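Vorlesung Robotersoftware, Einheit 5: Von der Marke zur Greiferpose
Skript zum Praktikumsteil, Hochschule Plultstead

Voraussetzung für diese Einheit ist die Kamerakalibrierung aus Einheit 3. Wer die Datei mit den Verzeichnungsparametern noch nicht hat, holt sie bitte vor dem Praktikum nach.

5.1 Aufgabe der Software
Das Paket Lusirero bekommt ein Kamerabild und liefert für jeden Handgreifer eine Pose, also Position und Orientierung im Koordinatensystem des Tisches. Die Verarbeitung geschieht in zwei Stufen. Zuerst werden die quadratischen Marken gesucht und ihre Ecken mit Subpixelgenauigkeit bestimmt. Danach wird aus den Ecken und der bekannten Geometrie des Gehäuses die Pose geschätzt (PnP-Problem, siehe Skript Mühlbauer, Kapitel 2).

5.2 Mehrere Marken an einem Körper
Eine einzelne ebene Marke kann bei flachem Blickwinkel zwei fast gleich gute Lösungen ergeben. Man merkt das daran, dass die Orientierung zwischen benachbarten Bildern springt. Deshalb werden alle sichtbaren Marken eines Greifers gemeinsam ausgewertet – vorausgesetzt, ihre Lage zueinander ist in der Konfigurationsdatei richtig eingetragen.

5.3 Übungsdatensatz
Der Datensatz Mitomen enthält 1636 Bilder. Berechnen Sie für jedes Bild den Rückprojektionsfehler und tragen Sie ihn über der Bildnummer auf. Bilder ohne erkannte Marke werden nicht gelöscht, sondern als ungültig gekennzeichnet, sonst stimmen die Zeitabstände nicht mehr.
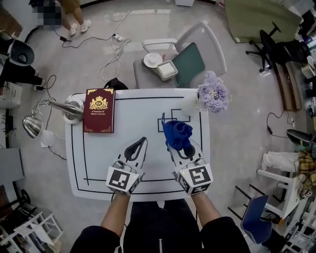
Was macht man, wenn die Marken eines Greifers für kurze Zeit verdeckt sind?
Man führt die letzte gültige Pose mit einem Kalman-Filter weiter und lässt die Unsicherheit dabei wachsen. Überschreitet sie den eingestellten Grenzwert, wird die Pose verworfen, bis wieder eine Marke erkannt ist.

Abzugeben sind der Quelltext, das Diagramm und eine kurze Begründung für den gewählten Grenzwert.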